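Florencio Olmedo
2025-12-10
Day one of teaching the arm to take laundry out of a bin, a thread 🧵

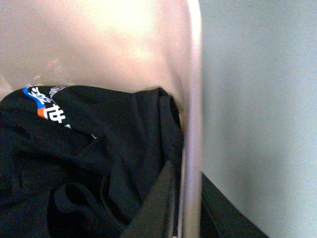 So I've been on the demo rig at Kendton since September, and up to now it was all blocks and cups. Clothes are a whole different animal! You drive the arm with a handheld controller, you watch the wrist view, and every move you make gets saved as a demonstration. My first few grabs were awful. I kept going for the middle of the pile, where it's just black folds on black folds and I can't tell which layer I'm on. Now I look for a landmark first - on the black shirt I steer by that bit of print with the blue stripe, and then I pick my fold from there.

2/ Milagros Iglesias trained me and her one big rule is slow hands. If you hesitate, the model learns to hesitate. If you jab, it learns to jab. I jab. I'm working on it.

3/ Target for the task is 945 good demos. I have 327. "Good" means one item, one grab, out of the bin and onto the table, no dropping it halfway and pretending you meant to set it down (Iker Requena checks them all and he WILL send it back)

4/ Somebody asked if it's like a video game. Kind of? Except there's no feel in the controller at all, so you're guessing how hard you're pinching from how the cloth bunches up. After 30 minutes my thumb is toast and I have to swap with Ezequiel.

5/ Black cotton is the worst, by the way. Give me a striped towel any day. Ramiro thinks we should do all the dark stuff in the morning while our eyes are fresh, and I'm with him on that one.

6/ We also tried guiding the arm by hand, like physically pushing it where you want it to go. Way easier to aim! But then your own arm keeps getting into the camera view, so for bins we're sticking with remote.

7/ Best run so far was 20 in a row with nothing sent back. Then I got cocky and picked up two shirts at once - twice.

8/ Socks are next. Send snacks. If anyone out there has done teleop with small floppy stuff, tell me how you deal with pairs that stick together, I'm all ears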